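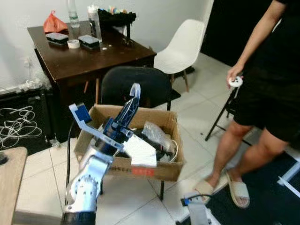
Fig. 1. Open carton on the floor, flaps folded back, filler and a coiled white cable inside.

Unit 10: Unpacking and repacking a carton

Okay, so last time we did labels, and I promised we'd get to what's inside the box! I like starting with a half-messy carton like the one in Fig. 1, with the crumpled white sheet near the front and a clear crinkly bag off to the right. Before you pull anything out, look for what's partly buried (there's something black under there, see it?) and find where the cable sits.

My order, which Viorica Furtună will tell you is wrong:
Filler out first, kept in one pile.
Bags next, opened over the table.
Cables last, still coiled please!

Keep your tape and markers on the table, well away from the box. I lost a good roll in a Westesano carton in January and I'm still a bit sore about it.

For next class, read handout 24 and bring a box from home, any size, with the flaps still on. Repacking notes go to Nkrumah Addo by September 30, 2026.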